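Grasp planner picks the arm's shadow instead of the ring
Ngân Thân

Hi all! I'm running Pinari with the stock segmentation node on a ring-stacking task, and every sunny afternoon the mask grows a dark blob next to the teal ring, so the planner aims 8 mm off (sometimes worse). Cloudy days are fine. Do I retrain, or is there a setting I've missed?
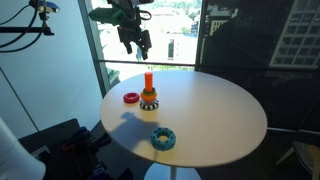
Vratislav Hrubý
Moderator, perception board

Had the same thing with a white tabletop. Before you retrain, fuse depth into the mask: a shadow has no height, so drop anything under 4 mm above the table plane. Then lock the exposure, or the table washes out and your edges wander. I did end up adding almost 100 sunny shots to my set, but the height filter fixed most of it.

gandik_fan
just close the blinds lol

Ngân Thân
Height filter is in and the blob's gone from the mask! Exposure is next.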